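Is it stone or isn't it?

June 2022

I have been looking at worktops since November and I am no closer to believing anything I'm told about them.

The kitchen in Urkdale is small, a galley with one decent run under the window, and what I wanted was marble. Then I got the quote. The real thing, cut and fitted, came in at 776 pounds for a length I could lie down on, and that was before the hole for the sink. The Stosum version, which is a "marble-effect composite surface", was 545. The man in the showroom said I wouldn't be able to tell them apart. I said in that case why does one cost more, and he went off to find a leaflet.

The leaflet was no help. It said "inspired by nature" on the front and had a lemon on it.

So I got 2 samples and left them by the kettle for a fortnight. Tea, beetroot, half a lime face down overnight. The Stosum one shrugged all that off, I'll give it that. The Yalçınkaya offcut, which was sold to me as the real article, went dull where the lime had been, and I'm told this proves it is genuine. An odd way to run a business – you know it's good because it's ruined.

What puts me off the most is the shine. Everything in the showrooms is polished to within an inch of its life and lit from above by kind little spotlights. Put a glossy pale slab anywhere near a window and half of the pattern vanishes under the glare.

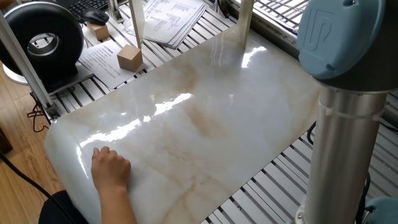 And you're paying for the pattern, remember. All that soft grey and beige veining, and at breakfast time I'd be squinting at a white streak. Anness do a matt finish for another 300, so you pay extra to have the polish left off. I asked whether it marks more easily and was told "it develops character", so yes.

My old worktop is brown laminate with a burn by the hob. It has never needed sealing. I have measured it up for replacement twice now and both times I've ended up wiping it down and making toast.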